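The 100-day desk reset, or why I still don't own a Zirnine

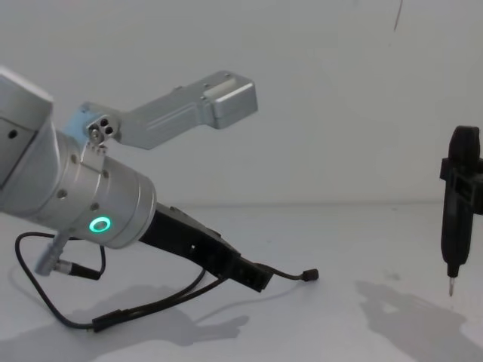
White tabletop, white wall, electric screwdriver on the right.

Every January my inbox fills up with people who want to sell me a tidier life. This year it was Zirnine, a planner that costs more than my shoes and promises 100 days to "a clear desk and a clear head." I've read the sales page twice. I still can't tell what happens on day 101.

My problem with these plans is the math. One testimonial says the method saved her 1000 hours. In 100 days? That's ten hours a day, which must leave her with very little to plan.

Then there's the reading list. Fustico, the newsletter that pushed Zirnine hardest, says a messy desk drains your focus. Maybe it does. They link to a survey, the survey links to a blog, and the blog links back to Fustico. I gave up on Thursday night, somewhere on the second lap.

I did try the free sample pages. You write down your three big goals, then your three small goals, then how you feel about the goals. It took most of a morning and I felt fine about the goals. The phone bill was still sitting there.

For now I'm sticking with a yellow pad and a shoebox for receipts. If you've finished all 100 days and kept it up into the summer, write and tell me. Please don't send a discount code.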